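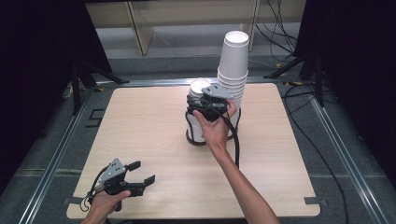 # Chapter 3: Paper That Holds Its Shape

If you've ever drunk a flat white on a cold platform, you have trusted a sheet of paper to do something paper has no business doing. Left to itself, paper drinks. It's a mat of plant fibres with a great deal of air between them, and water will creep along those fibres by capillary action until the whole sheet sags. In Chapter 2 we spent a good while (perhaps too good a while, for those of you who like to get on with things) on how that mat is formed at the wet end of the machine. Now we come to what happens once the board leaves the mill and somebody asks it to become a vessel.

We'll stay with two old and humble shapes, the cone and the cylinder. A drinking cup is a slice of a cone, wider at the mouth than at the foot, and that gentle taper does more work than you might think. It lets cups nest, so a café can keep a morning's supply in a corner of the bench. It also lets the finished cup slip off the metal mandrel it was formed on, which matters enormously when a machine is turning out 158 of them a minute, as the older line at the Cirnthorpe works did for most of its life.

The rolled rim deserves a word too. Curling the top edge outward stiffens the mouth in the same way that a hem stiffens a curtain, and it gives the lip something smooth to meet. Try squeezing a cup at the rim and then halfway down, and you'll feel the difference straight away. We'll put some numbers to that feeling in Section 3.2, and I promise the algebra is kinder than it looks.

Cylinders are made quite differently. The sturdy tubes sold for tea, biscuits, salt and cocoa are built up in layers, either wound on a slant around a steel core (spiral winding) or wrapped straight around it (convolute winding). Spiral winding is quick and suits long runs, and the tube can be cut to any length you fancy. Convolute winding is slower, but the grain of the board can be lined up with the axis of the tube, and that makes for a very straight wall. When the Azevedo cannery moved its sea salt out of tinplate and into board, it tried both methods side by side, and we'll follow that trial through the second half of the chapter.

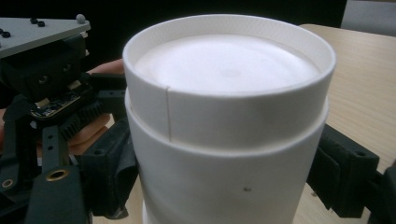
**KEY TERMS**

**Calliper:** the thickness of a sheet, measured under a standard pressure. Please don't confuse it with grammage, which is the mass of a sheet per square metre. A bulky board and a dense one can share the same grammage and behave like distant cousins.

**Seam:** any place where one edge of the board meets or overlaps another. A lapped seam is thicker than the wall around it.

**Sizing:** a treatment that slows the uptake of water. It has nothing to do with how big anything is, and every year somebody is caught out by this, so you're in good company.

**Mandrel:** the solid form around which a cup or tube is shaped.

## 3.1 Choosing the board

Before anyone winds or curls anything, a board has to be chosen, and here the designer is always trading one good thing for another. A cup stock of 208 grams per square metre will fold and curl willingly. Go much heavier and the rim may crack along the outside of the curl, particularly in winter, when the air in a heated factory is dry and the fibres turn brittle. The Homevville plant kept a humidifier running beside its reels for exactly that reason, and its operators would tell you it earned its keep.

Tubes forgive a heavier hand. Several thin plies glued together can add up to about 900 grams per square metre, and the colour and finish of the outermost ply can be chosen quite separately from the strength of those beneath it. The Skollidano tea canister, our main case study in Section 3.4, has a bleached outer ply over plain recycled grey.

Before reading on, find a paper cup you don't mind sacrificing, slit it down the seam and lay it flat on the table. You should have a curved, fan-like shape in front of you. Trace it onto a sheet of paper and keep the tracing handy, as we'll be measuring its two arcs in the very next section.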